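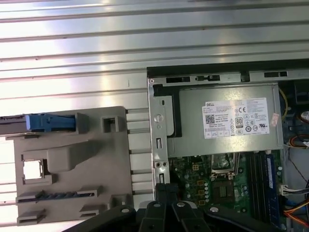
The open day of the Sethi centre in Flunton was on 26th October, and I went there mostly for the talk on introverts at work. I am a quiet person myself, so I chose a chair near the door. Bushra Rana spoke for one hour about personality types and gave us a questionnaire with 161 statements. I finished only half of it before the coffee.

After, we were divided into groups of 3. Mine was with Rostyslav Horobets, who came by bus from Rircombe, and a student who tested as ENFP and talked enough for all of us. My result was ISFJ. Two years ago it was INFJ, and Bushra told me such a change is common. The full report comes by post in January.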